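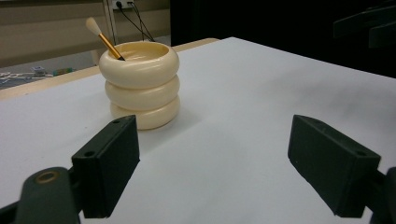

Week 6 – Watercolor Washes
Posted in March by Yaryna Lysenko
Filed under: Class Handouts, Beginners

Welcome back, everyone! Tonight is all about the flat wash, and I promise it gets friendlier with practice. Tilt your board a little, mix far more paint than you think you'll want, and pull each stroke into the wet bead left by the last one.

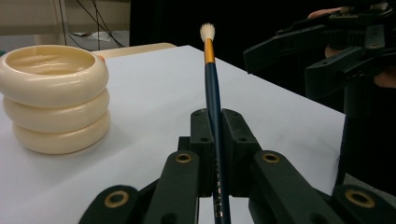

If a stripe shows up, please leave it alone – going back in makes a bloom (I still do it myself, every time I get impatient). For Sunday, paint four washes in one color, pale to dark, and read chapter 7.

52 shares | 4 comments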